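Newsletter > Around the Kitchen > March

3 min read

Recipes Garden Letters Past issues

The bread finally behaved

I have been trying to bake a decent rye loaf since before the snow came, and this month I got one! It had a proper crust, it sliced without crumbling, and I ate half of it standing at the counter with too much butter (no regrets, it was still warm).

The recipe comes from Sixten Lindholm, who wrote in after my sad letter about the brick I made in the fall. He told me I was using far too little water and baking the thing too soon. His version takes 415 grams of rye flour, a good spoonful of dark syrup and a starter that has been fed the night before. I call my starter Drolletar, and yes, I talk to it, and it seems happier near the radiator than it ever was on the windowsill.

You mix everything in one bowl with a wooden spoon. Don't try to knead it. Rye dough is sticky stuff, more like wet cement than anything you'd want your hands in, and I made the mistake of tipping mine onto the counter the first time. I was still scraping it off at bedtime. Now it goes straight from the bowl into a greased pan, I smooth the top with a wet spoon, and then I leave it alone for 4 hours.

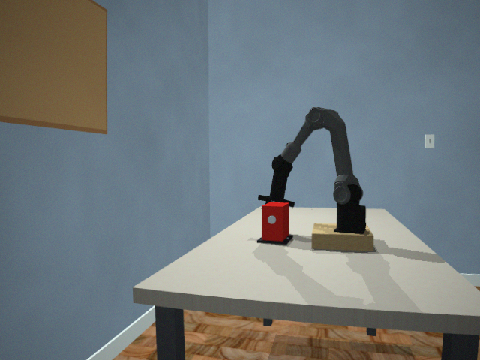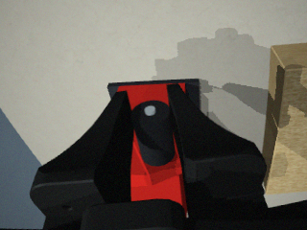

The waiting is the hard part for me. I used to peek under the towel every 15 minutes, which does nothing except let the warm air out, so now I go for a walk down to Khalaf for coffee and come home when the cup is empty. If little holes have opened up on top, it's ready for the oven. If they haven't, I go and find some laundry to fold.

Bake it hot to begin with, then turn the oven down once the top has some color. And please, let it sit overnight before you cut it! (I know what I said about the butter. Do as I say.) The inside is gummy on the first day and so much better on the second, and by day 5 it makes the best toast I've ever had, especially with a soft cheese and a bit of pickled beet.

Next time I want to try it with caraway, and maybe some grated carrot, which Sixten swears by. If you have a rye loaf you're proud of, write and tell me what's in it. I've got most of a bag of flour left.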